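November, workshop notebook, Brillberg bench

Started early, before eight, with the big hymnal from the Sternavach chapel. I had been putting it off all week because the spine frightened me a little, and of course once the old lining paper was up it came away far more kindly than I expected. The book has 472 leaves, which I have now checked twice against the penciled numbers, and only the first gathering and the last two are truly loose. The rest of the sewing is sound and I mean to leave it well alone.

The title page says 1660, but I don't believe the binding is that old. The boards have been reused from something else, and under the pastedown at the back there is a strip of an earlier psalter with 1616 written on it in brown ink, very neat. I was so pleased with that strip that I stopped and made tea! I've left it in place for now and put a note in the box. The congregation ought to have a say before anybody lifts it, and I'd like them to see it where it was found.

On the paste: the wheat starch batch was too thick again. Thinned it with a good splash of water and pushed it through the sieve a second time, and after that it brushed out nicely. Please, whoever makes the next one, go easier on the starch. The Kvaran tissue took it well. The Cesance tissue cockled at the corners — fine for the guards, but I wouldn't use it over the music, where the notes need to stay readable.

Mended 26 leaves by closing time, mostly thumb tears at the lower corner. You can tell which hymns were loved best. The Advent pages are worn soft as flannel, and the ones for harvest aren't far behind, while a long run of penitential hymns in the middle looks as if it came from the printer last week.

The chapel would like the book back on the lectern for the carol service, open but not sung from. I said probably. It will need a cradle, and the lectern is steeper than I remembered, so somebody has to go and measure the slope.
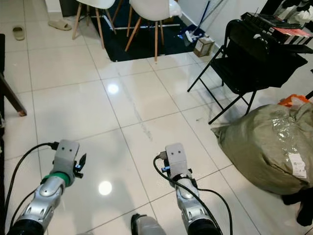
Left for tomorrow

Press the first gathering overnight under the light boards only. Cut new guards, grain running head to tail. Ask about the lectern, and about candles near it.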